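Warum ist Metall so kalt?

Neulich im November bin ich morgens barfuß durch die Küche getappt. Auf dem Teppich war noch alles prima, dann kam die Metallleiste an der Türschwelle -- brrr! Da habe ich mich gefragt: Die Leiste und der Teppich liegen doch die ganze Nacht im selben Raum. Warum ist die eine eiskalt und der andere kuschelig?

Jetzt kommt der verrückte Teil: Beide sind genau gleich warm! Ich habe es nachgemessen, mit dem Thermometer aus dem Badezimmer (das mit der Ente dran). Kein Unterschied.

Deine Haut ist nämlich ein ziemlich schlechtes Thermometer. Sie merkt vor allem, wie schnell Wärme aus deinem Körper verschwindet. Metall leitet Wärme sehr gut, es zieht sie dir sozusagen unter den Füßen weg. Im Teppich steckt ganz viel Luft, und Luft leitet Wärme nur schlecht. Also bleibt die Wärme bei dir.

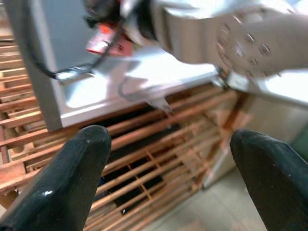 In jedem Metall flitzen winzige Teilchen herum, die Elektronen. Manche davon sind nicht an einem Platz festgebunden und können Wärme blitzschnell weitertragen, wie Kinder, die auf dem Schulhof eine Neuigkeit herumerzählen. Kupfer kann das besonders gut, Silber sogar noch ein bisschen besser. Edelstahl ist dagegen eher eine lahme Ente, aber immer noch viel flinker als Holz.

Das klappt übrigens auch andersherum! Auf dem Spielplatz in Ostden steht eine Rutsche aus Metall, und wer da im Sommer mit kurzer Hose draufsitzt, springt ganz schnell wieder auf. Ist das Metall heißer als deine Haut, schiebt es die Wärme nämlich genauso flott in dich hinein.

Willst du es selbst ausprobieren? Stell einen Löffel aus Metall und einen aus Holz in eine Tasse mit warmem Wasser (warm reicht, bitte nicht kochend!). Kleb vorher oben an jeden Stiel mit etwas Butter eine Erbse fest. Jetzt heißt es warten -- bei mir hat es 240 Sekunden gedauert, dann ist die erste Erbse abgerutscht. Rate mal, an welchem Löffel! Und wenn deine Erbse länger braucht, gieß einfach noch ein bisschen warmes Wasser nach.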